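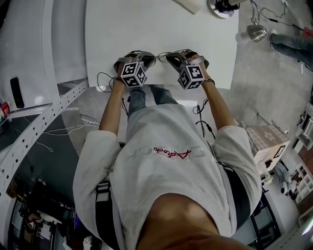
The ferry to Cultau was cancelled at noon, so I took the bus around the bay. It cost six dollars and went by way of every farm gate on the coast.

My brother had left a message the night before. Dad's boat was sold, he said, and the buyer wanted it gone from the yard by the end of September. If there was anything aboard I wanted, I should come and get it.

The yard was called Barrientos, after a family that had moved away before I was born. The boat stood on a cradle behind the shed. Its name, Kokeretti, had been painted over once and was coming back through the white.

I borrowed a ladder and climbed up. The cabin smelled of diesel and old rope. In the locker under the bunk I found a torch, two tide tables, a tin of hooks and a jumper my mother had knitted him. The moths had been at the sleeves. I put it on anyway.

The logbook was behind the radio. He had filled 55 pages in pencil, mostly weather and fuel. I read it on the bunk while the light went. Wind from the south. Two snapper. Changed the filter. On one page he'd written that I had steered all the way home from the point and had not been sick, and he had underlined the second part.

I remembered the trip. I had been sick, over the stern, while he was below making tea. I'd rinsed my mouth with sea water and gone back to the wheel.

The buyer turned up at dusk, a young woman with paint on her boots. She said she had paid 600 for it and her friends thought that was too much.

"Does the motor run?" she asked.

"It did," I said. "You have to hold the choke out longer than you'd think."

She wrote that on her hand. Then she asked if there was anything else she should know.

I thought about the bilge pump, and the soft plank near the bow — he had always meant to fix that. I told her about both. I kept the logbook inside the jumper and went down the ladder to wait for the bus.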